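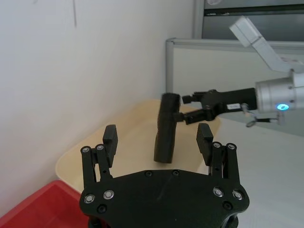 Birthe Lauritsen told us that for the first two years after her son was born she kept a notebook by the bed, and every morning she wrote in it how many times he had woken with a stiff leg. No doctor had asked her for it. When she finally showed it to one, he read all of it standing up, and she went home with an appointment for a stretching group the same week. She would like other parents to know that such notes are worth something, and that is the reason we begin our call with her.

Call for participants: sleep and night-time muscle stiffness in children with cerebral palsy

The Griltumdale study is looking for families who have a child with spastic cerebral palsy and who want to help us learn more about what happens at night. Cerebral palsy is a condition in which the part of the brain that controls movement has been injured or did not develop in the usual way, before birth or soon after. The injury itself does not grow, but the muscles can become tighter as the child gets taller, and many children sleep badly from it. Parents speak of this often at the clinic. It is written down much less often, and so we know little about which nights are the bad ones and why.

Who can take part

Your child can take part if he or she has a diagnosis of spastic cerebral palsy from a doctor, is between three and nine years old on the day you sign the consent form, and sleeps at home on most nights. Children who walk, children who use a walker and children who use a wheelchair are all welcome. Your child does not need to speak.

We are sorry that we cannot include children who had surgery on the legs or the hips after January, or who have changed their medicine for stiffness in the same period. If a surgery is planned for later this year, please write to us anyway and we will look at the dates together with you.

One parent or guardian must be able to read and write English well enough to fill in a short diary. Brothers and sisters can join too if they have the diagnosis. Each child then has his or her own diary.

What we ask of you

The first visit is at our rooms in Tristwood and takes one morning. A physical therapist, Kieran Mellor, will move your child's arms and legs gently and note how far they go. He does not use needles, and there is no blood test. Your child may sit on your lap the whole time, and you can ask for a pause whenever you want one.

After this you keep a sleep diary at home for nine weeks. It is one page for each night – when the child went to bed, when he or she woke, which leg or arm was stiff, and what you did to help. You can write it on paper or on the phone. If you miss a night, leave the page empty and continue with the next one. Please do not fill it in from memory later.

In the last week there is a second visit, the same as the first but shorter. We also call you by phone three times between the visits, at an hour you choose.

You should not change anything in your child's treatment for our sake. The study does not give any medicine and does not replace your usual doctor.

What you receive

We pay for the travel to Tristwood and for parking, and each family receives a gift card after the second visit. You will also receive a written summary of your child's diary, which you may give to your own doctor or keep for yourselves. We cannot promise that your child will sleep better from being in the study.

Privacy and leaving the study

The diaries are stored under a number and without names. You can leave on any day without giving a reason, and your child's care at the clinic will be the same as before. If you leave, you decide if we may keep the pages already filled in. A child who clearly does not want to be examined will not be examined, also when the parent has signed.

How to sign up

Call the study office at extension 1518 and ask for Nanna Lykkegaard, or leave a message with your name and a good time to call back. You can also tell the front desk at your next clinic visit, and they will pass it on. The person in charge of the study is Vilhjálmur Ketilsson, and he is glad to answer medical questions before you decide – many parents have some, and a long list is no problem.

Call posted April 12, 2022. We take in families until all places are filled.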